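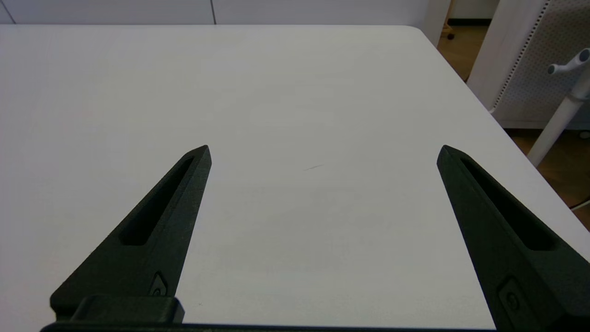 Prakinwood Home Buyers Group, minutes, March 2, 2022

Souad Kamel ran the meeting and I took notes again, so blame me for the spelling. We started late because the projector wanted a password.

February minutes: approved, with one fix. I had written "escort account" where it should say escrow account. Sorry, all!

Escrow: Mostafa Shehata walked us through his yearly escrow statement, which he got last week. His taxes went up and the account came out $1,035 short. The lender gave him two choices - pay it all at once or spread it over 12 months. He's spreading it. His full payment goes from $2,594 to $2,981 a month, and yes, part of that jump is his homeowners insurance (he's shopping for a new policy now and will tell us how it goes). I asked if a fixed rate means a fixed payment, and Souad said only the loan part stays put. I wish I'd known that two years ago.

Appealing your assessment: Long talk on this one. Elham has the county form and says the deadline is on the back of the notice, in tiny print. Wei appealed last year and got a small cut, mostly by bringing sale prices from his own street. More than 25 people are on our email list now, so Elham will send the form to everybody.

Removing mortgage insurance: We ran out of time. Moved to next meeting - Souad will bring the sample request letter.

Other stuff: Please bring back the borrowed binders. Mostafa has two of them and admitted it.

To do:
Elham - email the form
Wei - share his list of street sales
Me - book the room and get that password

We wrapped up at 8:40.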